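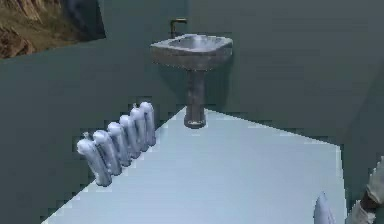

According to Nhi Kiều, the Dranis ran on canal water through the whole of April without a blocked emitter, and the only attention it needed was an occasional turn of the flush valve. Her review is posted in full under Customer Comments.

Dranis Disc Filter Station for Drip Irrigation
Manufacturer: Lelludach
Product line: Farm Water
Item number: 964
Availability: Ships from the Pumness warehouse

Overview

The Dranis is a disc filter station for vegetable farms, orchards and nurseries that irrigate through drip tape or drip tubing. It is installed between the pump and the field main and removes sand, silt, algae and plant matter before they reach the emitters. It may be used with water drawn from canals, ponds, rivers and wells.

Disc filtration is recommended where the water carries both mineral and organic material. A screen filter handles sand well but tends to load up with algae in warm weather. Growers whose water contains a large amount of sand should install a sand separator ahead of the Dranis, as heavy sand will shorten the service life of the discs.

The station is made up of two filter housings on a common manifold. Either housing may be closed off and cleaned while the other stays in service, so irrigation can continue during routine cleaning, at a lower flow. The operator should confirm that one housing alone can carry the zone being irrigated before closing the other.

Included with each station

Manifold with filter housings and disc sets
Inlet and outlet pressure gauges
Manual flush valve for each housing
Spare seal kit
Mounting feet and hardware
Printed installation guide

Pumps, pipe fittings, sand separators and pressure regulators are sold separately. The Ninh automatic flush controller is also sold separately and can be added at any time. Stations built before the current manifold was introduced require an adapter to accept the Ninh controller. Please have the serial number at hand when ordering the adapter.

Choosing a disc set

Disc sets are color coded by grade. The standard set is suitable for most drip tape used on row crops. The fine set is intended for low-flow tape and for greenhouse benches, and will need cleaning more often. The coarse set is for micro-sprinklers and should not be used ahead of drip tape. The tape manufacturer's filtration requirement takes priority over the general guidance given on this page.

Customers who are unsure of the correct grade may send a water sample to the Pumness service desk. Samples should be taken after the pump has been running long enough to clear the line, and should be labeled with the source and the date. A written recommendation is returned with the test results. Hưng Trương at the service desk handles all sample inquiries.

Installation

Place the station on a level, firm base with enough clearance above the housings to lift out the disc sets. Install it downstream of any fertilizer injection point, so that undissolved fertilizer is caught before it enters the field lines. A backflow prevention device must be installed where required by local rules, and in every case where fertilizer or other chemicals are injected.

Pipe the flush outlets to a drain or a settling area. Flush water should not be returned to the intake side of a pond. Where the station will stand in full sun, a simple shade roof is advised for the gauges and seals.

Before the first irrigation, run the pump with the field valves closed and the flush valves open until the water runs clear. Record the inlet and outlet readings at normal flow and keep them with the pump log. Later readings are compared against these figures.

Cleaning and seasonal care

Clean a housing when the difference between the inlet and outlet gauges rises above the limit printed on the housing label. Close the isolation valve, release the pressure through the flush valve, then open the clamp. Loosen the discs on their spine and rinse them with a hose. Do not use a wire brush.

Mineral scale can be removed by soaking the discs in the descaling solution listed under Accessories. Follow the product label and wear gloves and eye protection.

At the end of the season, drain both housings and the manifold, remove the gauges, and store them indoors - water left in a gauge will damage it in freezing weather. Seals should be inspected at the same time and replaced if they are flattened or cracked.

Price and ordering

The station is priced at $398 with one disc set of any grade fitted to each housing. Freight is quoted separately. Farm cooperatives and irrigation districts ordering for several members may request a group quotation from Reinaldo Evangelista in the sales office. Orders for replacement discs and seals do not carry a minimum quantity.

Warranty

Housings and manifold are covered for 2 years from the date of delivery against defects in material and workmanship. Discs, seals and gauges are wearing parts and are not covered. Damage from freezing, from operation above the rated pressure, or from chemicals not listed in the installation guide is excluded. Claims should include the serial number, proof of purchase and a short account of the water source and the operating conditions.

Customer Comments

Nhi Kiều: We pull from a canal that turns green early in the year. The Dranis ran all of April and we did not have one blocked emitter. I turned the flush valve now and then. The gauges are easy to read from the pump.

Ánh Lưu: Good filter. I ordered the fine discs for tape and had to clean them more than I wanted. Changed to the standard set after sending in a sample, and the tape supplier was fine with it.

Cúc Đào: The clamp is stiff when new. I would like a longer handle on it.

Reply from Lelludach: A longer clamp handle is available as a spare part and fits all current housings. Please contact the Pumness service desk to order.

Page last revised 27 December 2020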